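From: Kenna Baxter
To: cell-users list
Subject: Re: Gripper reports closed at start of run, then faults on first grasp

Blair, thanks for the log. Replies are in line, then what we found on our own arm, which may save you stripping yours down.

Blair Moffat wrote:
> We are getting a grasp fault on the first pick of the run and not on
> any later one. The controller says the fingers are closed, width zero,
> force nil. The arm goes down to the pick anyway with the fingers shut
> and pushes into the part. Has anyone else on Rurholm 2.x seen this?
> We have swapped the cable and it made no difference.

Yes, we have. Same release, same order of events. I doubt it is the cable. A bad cable on ours gives dropped packets and a comms fault, and your log has neither.

> Kenneth thinks the encoder is losing its zero overnight. Could that do
> it? It would explain why only the first pick is affected.

It could, but on ours the zero was fine. We homed the gripper five times from cold and got the same count on every try. The fault is in the order of commands at startup:

1. Gripper is homed to closed.
2. Arm moves to the ready pose over the table.
3. Open command is sent.
4. Pick begins when the gripper reports "motion done".

At step 3 the driver still holds the "motion done" flag from step 1. The flag should be cleared when a new command goes out. It is cleared only when the first status packet comes back, and on our arm that takes 95 ms after a cold start. The pick routine polls every 30 ms, so it reads the old flag, takes it as done and starts down. The open command is then thrown away as the arm is already in a pick state. After the first fault the driver resets and the flag behaves, which fits with later picks being clean.

Giang Giáp found the stale flag by lining up the driver trace against the arm trace. It is at line 1314 of our trace if you want to compare, and I can send you the file off list.

> Is it safe to keep running if we just clear the fault and carry on?

I would not. The force limit does not apply until the gripper reports a grasp attempt, so during the descent the only thing protecting the part and the fingers is the arm's own collision stop. Ours tripped late. We have a mark on the table to show for it and one bent finger mount. If people at your site reach in to set parts between runs, lock the arm out until this is fixed. Sze-wing Chien has put that in our cell procedure and it applies to every shift.

Workaround we are using now:

- Send the open command and wait for a fresh status packet. Check the packet counter, not the flag.
- Compare the reported width with the commanded width before any downward move. If they differ by more than two millimetres, stop and hold.
- Cap descent speed on the first pick after a cold start.
- Log the width at the ready pose every time, even when nothing is wrong.

With those in place we have done 595 picks, including daily cold starts, without a repeat. I don't call it fixed. The driver still has the bug and anything else that trusts the flag will hit it. Cowie and Astum grippers use a different driver here and I have not tested either one.

One more thing to check at your end. The width reading alone will not tell you whether the fingers are fully closed or only touching at the tips. Look through the wrist camera as well. A worn pad or a bent mount can leave a gap lower down with the tips together — in that case the zero is off in a way the encoder can't see. Kenneth may want to rule that out before he drops the encoder idea.

I have reported the flag problem to the Rurholm maintainers with both traces. If yours shows the same thing, please add it to the report so they know it is more than one site.

Two wrist camera views are below.
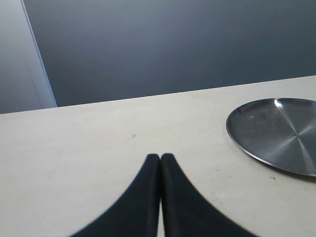
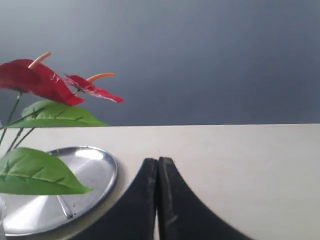

Wrist camera, fingers together at the tips in both views. Steel plate at right in the first; plate and anthurium at left in the second.

Kenna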